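Hillitz Local Stage vote, October show: who's in?

bassline_jan wrote:
Nominations are open for the Hillitz support slot. You put up a band on the Penrose Hall page, the top 20 go to a public vote, and the winner opens the October show. One vote per email address. Nominations close 8th September.

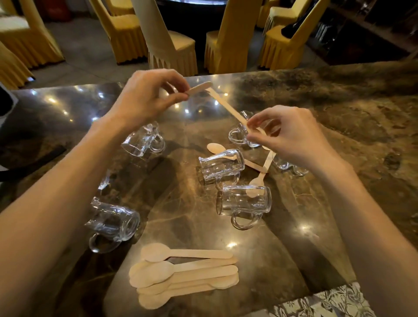
Glass mugs and wooden spoons on the marble

Has anyone here been through it before? We're a four-piece from Gronden and mostly play covers.

tinshed wrote:
We did it last year. Finished with 833 votes and came fourth. The winners had 1,666, exactly double ours, which hurt a bit. They had a big mailing list and used it. 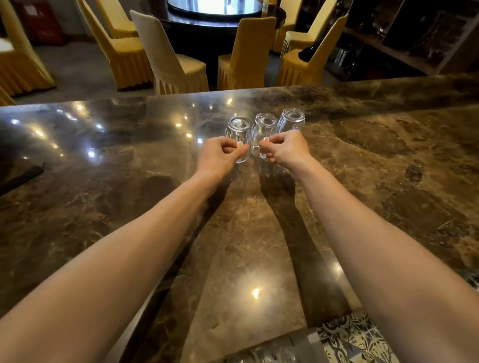

My advice is to check the rules on covers before you get your hopes up. Last year the opening set had to be all originals.

offbeat77 wrote:
It's a popularity contest. Whoever has the most cousins wins. I'd rather they had a panel listen to demos and pick someone who suits the headliner.

tinshed wrote:
I don't agree. A panel would pick the same three bands that get every other gig in town. At least with a vote a new act has a chance, and the winners last year were good live.

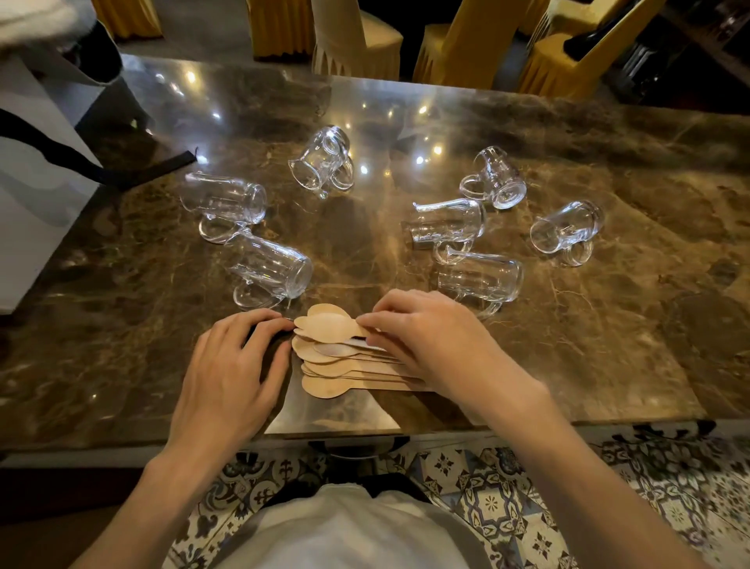 They also pulled their own crowd, and that's what the venue wants from an opener.

offbeat77 wrote:
Fair enough on the crowd. I still think the organisers should cap it somehow. Does the winner get paid this time?

bassline_jan wrote:
It says $200 plus use of the house drum kit. You bring your own amps and cymbals.

kerbside wrote:
$200 between four won't cover petrol from Bruker. Still worth doing for the stage time.

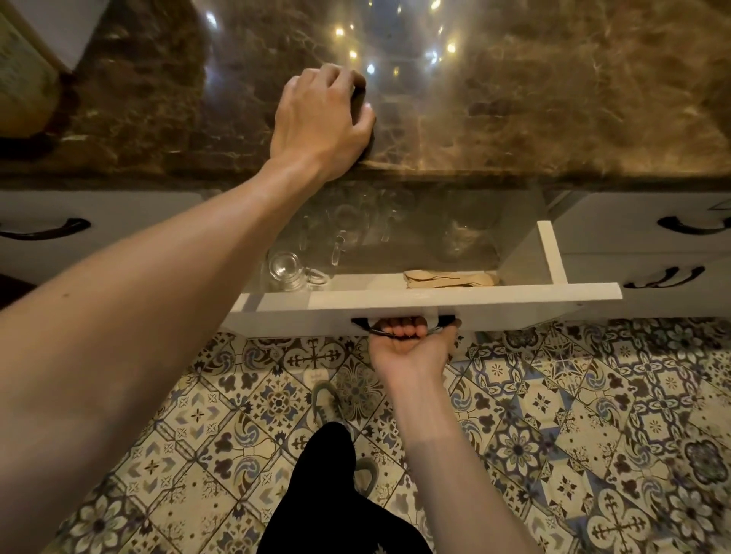

Load-in is through the side lane and you'll want to get there early, as the headliner's truck blocks it for most of the arvo.

bassline_jan wrote:
Thanks all. I've emailed them about the covers rule. We've got five originals, so we could fill a short set if we had to. Will post when I hear back.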